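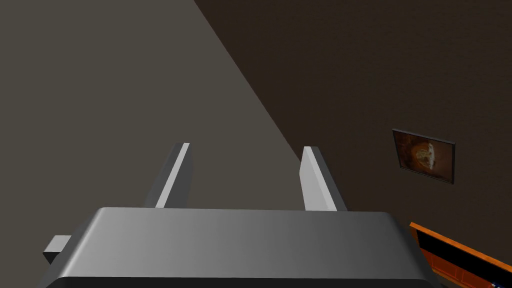
Can it put away the cups yet?

Every few months a reader writes to ask me the same thing: when can I buy a machine that does the housework? I understand the question very well, because I also have a sink. So in June I spent some weeks with the results that small robot companies publish, and I talked with two groups that let me look at their test logs. My answer is still "not this year", but the reasons are different from the ones I gave last time, and I want to explain them with some care.

The first group makes a program called Darkolus. It is a simulated home, a set of rooms inside the computer, where a robot arm with a simple two-finger gripper practices chores. Open the drawer, take out the spoon, close the drawer. Move the bowl from the cabinet to the table. Wipe a shelf. In a simulated room you can let the arm fail all night and no bowl is broken. In the morning you read the numbers, change something, and start again.

They ran 1548 attempts in the month before I visited. The list has 40 different chores on it, and the attempts were not divided equally, so one total score would not say much and I will not give one. What I found more useful was to read which chores sit at the top and which ones sit at the bottom.

At the top you find things with a handle. A drawer with a straight handle is a good friend of a two-finger gripper. It is stiff, it stays in its place, and it moves in only one direction. Also boxes, blocks, and cans that stand alone with free space on both sides. If the same object stands against the wall, the score goes down at once, for the simple reason that one of the fingers has no place to go.

At the bottom you find cloth. A towel has no shape that it keeps. The arm takes one corner, lifts, and now it is a different towel. Folding is on the list with two versions, a small napkin and a bath towel, and the second one is the chore that the people at Darkolus do not like to speak about at lunch. Plates are also low, which surprised me. A plate lying flat on a table is very hard to lift with two flat fingers. A person slides it to the edge, or puts a fingernail under the rim, and does not think about it.

There is one thing I did not expect to learn from a log file. Many failures happen before the arm touches anything. The gripper moves toward a cabinet, turns a little too far, and the camera above it looks at a wall. The cup is now out of its view. Some programs will stop there and search. Others will go on with full confidence and close the fingers on air. For a person this is a small matter, we turn our head. A camera that is fixed to the wrist can look only where the wrist points, so looking and reaching are the same movement, and they disturb each other. The newer programs keep some memory of where things were a few seconds ago, and this helps more than I would have guessed.

The second group is Jodasau, and they work with real arms in a real workshop. Their customer is a small shop called Pinico, which packs spare parts for kitchen machines. The chore there is dull and well chosen: take a bag from a tray, put it in a carton, repeat. The trays are always in the same position and the light does not change. In this place the machine is useful today. It is slower than a worker, but it works through the lunch break, and when a bag slips it tries 2 times more and then turns on a lamp to call somebody.

I asked if the same arm could be moved to a kitchen. The engineer was polite and said that it could be moved, yes, with a van. What it does after that is another question. In the shop they prepared the room for the machine. At home you would want the machine to be prepared for the room, and the room has shoes on the floor, a chair that was in another place yesterday, and a cabinet door that sticks when it rains.

A third name that you will see in advertisements is Ambaye, which promises a home helper on wheels. I have watched their film. It is a nice film. The helper carries a glass across a living room and sets it down without noise. I wrote to ask how many tries were needed for this, and whether the rooms were new to the machine, and at the time of writing I have no reply. If an answer comes, I will print it in full.

To readers who are thinking about spending money, I would suggest three questions for the seller. How many different chores did it do, in how many rooms that it had not seen before? When it failed, did it know that it failed? And who comes to help when it stops in the middle of the stairs? The second one matters the most to me. A helper that drops a cup and stops is acceptable in my house. One that drops a cup and then carefully puts the empty hand in the dishwasher is not ready.

Several of you also asked if practice in a simulated room is worth anything for a real one. Partly, yes. Handles and doors carry over quite well, according to both groups. Soft things and wet things carry over badly, and water is mostly left out of the programs because it is costly to compute. So please do not wait for the dishes.

Next time I will write about window cleaners, the small ones that hold on to the glass. I have 50 letters about them already, and most of the letters are complaints.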